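We use cookies to remember your login and keep the site running. Accept all | Manage settings

How do I keep the coffee table stocked at an all-day swap meet?

posted by marlo_k in Events & Gatherings

Hi all! I'm running the drinks table at our yarn swap in Wemley next Thursday and it's my first time doing it. We have 68 people signed up, doors open at 9 in the morning and we go till 4. Last year (not me!) they were out of cups before lunch and people were drinking tea out of the sugar bowl, practically. How many cups do I buy, and is it worth setting out everything at once or refilling as I go? I've got one urn and one long table.

Snædís Toft

Oh, I love a yarn swap! I did drinks for the Taltmont one two winters running and we went through 277 cups the second time, with a crowd a little bigger than yours. People put a cup down, go look at a skein, and never find that cup again. So buy way more than feels sane - leftovers keep till next year anyway.

I'd refill as you go. Put out one stack and keep the spares under the table in their sleeves. I use a divided tray so the cups, stirrers and sugar packets each have their own spot, and it saves me wiping up spilled sugar every ten minutes.

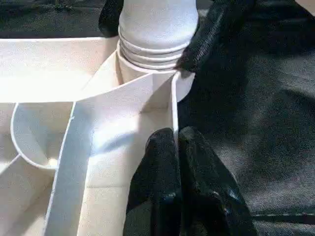
The other thing is pens. Tie a marker to the table leg and ask folks to write their name on their cup. Half of them will, and that half stops coming back for a fresh one. And fill the urn the minute you get there, before you even take your coat off. Ours took 42 minutes to heat up and I had a line of very quiet, very sad knitters staring at me.

Put the milk at the far end from the urn, too. If it's right next to it the whole line stops while somebody hunts for the oat one.

dobbins77

just buy 2 big packs and tell people to bring a mug

Thoroddsen

Bring-a-mug works great if the email goes out early enough. For our spring meet it went out the night before and I saw maybe three mugs all day. I'd do both. Also check where your outlets are! Our hall has one behind the piano and that's it.

Comments

marlo_k: Thank you!! Marker on a string is going on the list right now.

pilling_away: Decaf needs its own label or you'll be asked all day long.

marlo_k: Ugh, decaf. I forgot decaf.

Related

Best folding table for craft fairs?
Is the Lullonari urn too small for a church hall?
What to do with leftover raffle prizes
Name tags that don't fall off sweaters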